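Bralton Market Hall has updated its guidance for stallholders on the display of fruit and vegetables. The main points are set out in this thread. The guidance takes effect on November 19, 2019. 1/5

Grapes should be given a crate to themselves. Peppers and leafy greens may share one.

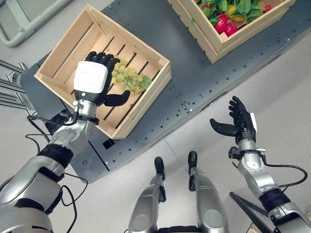 Stallholders may use their own crates or borrow them from the hall office. The office holds 200 for loan. Slatted wood is preferred, as with the light pine crate under the grapes, and gaps between the boards are acceptable. Lined cardboard will no longer be accepted on front tables. 2/5

Artificial produce may be used to plan a layout before opening. It must be cleared from all tables by 9 a.m. and may not be mixed with goods for sale. 3/5

Crates on loan must be returned to the Dauda Street entrance within 30 minutes of closing.

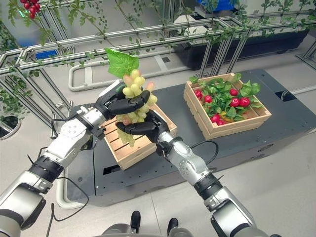
Late returns will be recorded against the stall number. Damaged slats should be reported when the crate is handed in. 4/5

Printed copies of the guidance are available at the hall office during trading hours. 5/5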